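**Ticket 337: cup stacking task, grasp slips in sim**
Opened by: Tianyou Shao
Assigned: Fengying Guo
Project: Dralenberg student manipulation, stage 3

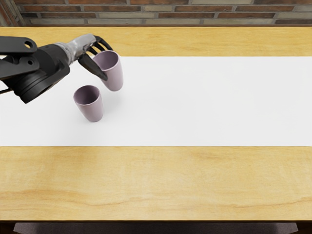
Left arm only, two-cup scene, default table. Policy is the checkpoint we trained in February. Over 100 rollouts the held cup rotates in the grasp before release in around a third of them. No error in the console. Contact log shows the thumb link losing contact first, usually close to step 1,161.

**Tried (TS)**
- Raised finger friction in the Bollow config. No change.
- Halved the sim timestep. Slip comes later, still there.
- Restored the old cup mesh. Same result.

**FG, 14:20**
Check the collision geometry on the thumb. The Bollow importer replaces it with a convex hull unless told otherwise. Also confirm that the friction edit reached the cup material, as the solver takes the lower of the two values.

**TS, 16:05**
Cup material was still at the importer default. Set it to match the fingers and reran the same seeds: 3 slips. Hull not changed yet.

**FG, 16:30**
Switch the hull and rerun before merging. Leave open.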